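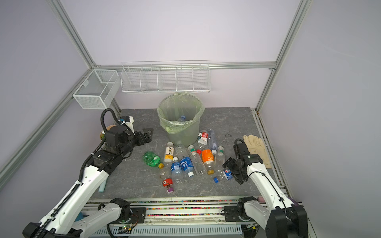
Mar 10, 2024

The Estton visitor center gives you a sticker, a lanyard and a biscuit. The biscuit is the best of the three. After that you're walked down a corridor with very good lighting to the sorting lab, where the two-armed cells live, and where I had come to find out what went wrong last November.

I should say that Estton didn't invite me for that. The open day program promised "automation up close" and a raffle. But the fault report from November had been going around among people who care about such matters, and I'd written ahead to ask whether anyone would talk about it. Birsen Yaman, who runs the cells, wrote back with one line: "Come early, before the school groups."

The job the cells do is dull in the way useful jobs are. Plastic bottles lie on the table, a lined bin stands in the middle, and the arms move the bottles into the bin. A person could do it while thinking about lunch. The arms do it while thinking about nothing, and for long stretches they do it well. I watched one bottle go in, then another, then a third that took four tries and had the front row of visitors leaning sideways in sympathy.

Crushed bottles are the trouble. A full, round bottle tells a gripper where its middle is. A flattened one with a twist in it has several opinions on the subject. The clear ones without labels are worse, and Yaman admitted that the team has a swear word reserved for them, which she wouldn't share on account of the lanyards.

The November fault began with one of these. The left arm closed on a clear bottle near the neck, lifted, and lost it. The fingers closed all the way, and the software, which was supposed to read fully closed fingers as "holding nothing," read them as "holding something thin." So the arm carried its handful of air to the bin, let go of it with great care, and logged a success. It then did this 11 times in a row. The log from that morning is a beautiful document. By its account the lab had never been tidier.

Had it stopped there, it would be a funny story and I'd have gone home with my biscuit. The safety part came next. The lost bottle had rolled under the right arm, which came down on it, felt more force than it expected, and did as it was told by a setting left over from an older gripper: it pushed harder. The bottle shot out sideways. The arm, with nothing underneath it anymore, dropped onto the tabletop hard enough to trip its own protective stop.

So far, so good — the stop worked. But the two arms were on separate stop circuits, a leftover from the days when the cell had only one arm. The right one froze. The left one went on delivering air. And Yaman's colleague Şengül Tekin, seeing an arm stopped and a red message on the screen, reached in to pick up the bottle.

She wasn't hurt. She told me this herself, a little tired of telling it, and showed me the spot on her sleeve where the left arm had brushed her on its way past. "It was going slowly," she said. "I was the one moving fast, afterward."

What I liked about the visit was how little anyone tried to dress this up. There's a printed page taped beside the cell door with the order of events on it, and it doesn't say "operator error" anywhere. It says that a person looked at a stopped robot and believed it, and that the cell had given her every reason to.

The repairs are plain ones. Both arms now share one stop circuit, so if either trips, both go still. The old force setting is gone. A grip that closes fully counts as a miss, and after 3 misses the cell pauses and asks for a human. It asks fairly often. Semimine, the outside firm that did the review, also wanted the restart button moved to where you can't press it with your arm still inside, and Yaman said that one stung, as she had picked the old spot herself.

The price is speed. Before November the cell got through 77 bottles between pauses on a good run. Yaman wouldn't give me the present number but she made a face, and I've written down the face.

One thing remains open. The arms still can't tell a loose cap from a very small bottle with any confidence, and caps turn up on the table all the time. When I asked what the cell does with them, Tekin said, "Depends on its mood," and Yaman said, "It doesn't have moods," and I got the feeling they'd been over this before.

By then the school groups had arrived and somebody's teacher was asking whether the robots could do homework. I lost the raffle. The bus back to Wesitz leaves from the far gate, the one behind the loading dock, and the sign for it points the wrong way.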